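Framing Cell Operator (two openings, day shift)
Somport Display and Print, Skirneck site

Somport makes framed posters, menu boards and trade show graphics. We are hiring two operators for our framing cells at Skirneck. Until last July, all framing at this site was done by hand at long benches. Since then part of it has moved to two-armed robots, and the jobs on the floor have changed with it.

What changed

The robots take the repeat work: picking up a printed sheet, holding it at both ends and bringing it over to its frame on the table. Our bench staff used to do that all day, and sore wrists and shoulders were the most common complaint we heard. In the last full month the cells handled 1,658 posters.

People still do the rest. They set up each run, check the print, step in when a sheet is bent or sits crooked, and finish the odd sizes by hand. No one was let go when the cells came in, but three bench jobs became operator jobs and the hourly targets were dropped. Some of our framers like the new work better. Some miss the benches, and two of them now do custom orders full time. You should know that before you apply – there is more watching and checking in this job than there used to be, and less making.

A black poster held over part of a black frame, with a gripper at each end:

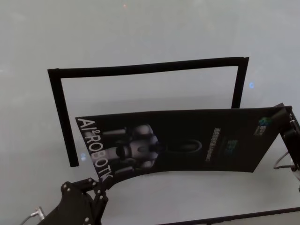 What you will do

Load prints and frames at the start of each run.
Watch the cell while it works and pause it when a sheet is not going where it should.
Inspect finished pieces for creases, scratches and dust.
Log every stop in Triris, our job tracking system, with a short note on the cause.
Clean the tables and check the grippers at the end of the shift.

What we ask for

Good eyesight for detail, with or without glasses. You should be able to stand for most of a shift and write a clear note in English. Experience in framing, printing or packing helps. You do not need to know how to program – Dwivedi, the company that installed the cells, handles that and trains every new operator for 10 days on site.

Hours and pay

Monday to Friday, 7 a.m. to 3:30 p.m., with a half-hour lunch. Operators are paid one grade above bench staff, starting with the first day of training.

How to apply

Send a resume or a short letter about your past work to Evelien Cuypers, floor manager, by Thu 20 January. Applicants we invite in will spend almost 2 hours on the floor and can talk with the current operators without a manager present.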